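July, late evening

Long day on the bench robot. I came in early so I could do the cable check before anyone wanted the room. The left arm had been drifting again, and Maiara's note from last night said the wrist was landing short on every roll to the outside. Not by much, but you could feel it through the handles.

I started with the tension. The two wrist cables on that arm should match and they didn't. The outer one had gone slack, which fits with the note. I took the cover off the drive pack, backed off the lock screw, brought the pulley round a little at a time and checked both cables by finger and then with the gauge. It took four tries. The lock screw on that pack has a worn head and I have been meaning to swap it since spring. I wrote it on the list again.

Then homing. It failed once with error 3699, the one we get when the instrument plate isn't seated all the way. I pulled the plate, wiped the contacts, put it back and it homed clean. I logged it anyway. Wellington wants all of those in the book now, even the silly ones.

After lunch I ran the wrist through 120 full rolls with no load and looked at the cable every so often. No fraying that I could find with the lamp. Then we put a pad under it, with the red on, and Vanderleia took the handles for the sewing test. I would sooner judge an arm on thread than on the test block. The block only tells you it can get to a point. 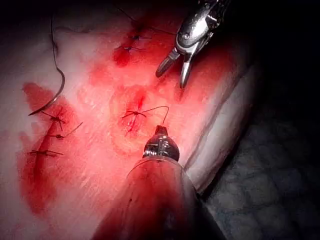
Janaína Nogueira wasn't convinced by any of this. She read my log over the phone and said that sewing hides a lazy wrist, as a good operator will bend her own hand to make up for it and never notice. She wants the block run again with the arm cold, first thing, before anybody touches the tension. She also asked why I hadn't changed both cables while the cover was off.

Fair question. The answer is that we have 2 spares left and the order from Seltgate hasn't come. The book says change at 800 hours and we are well short of that. But she has a point about the cold run. I did all my checks after the motors had been on since breakfast.

So tomorrow: cold start, block test, write down the numbers, then decide. If the outer cable has lost tension overnight I'll change the pair and stop arguing with it.

Put the cover back on with three screws, the fourth is somewhere under the bench. Cleaned the handles. Arlindo has borrowed the small torque driver and I need it back before I open the pack again. Left him a message. Also need to ask Pina about the hum from the supply, which was there again around six and gone by the time I found a meter.

Home late. Soup and bed.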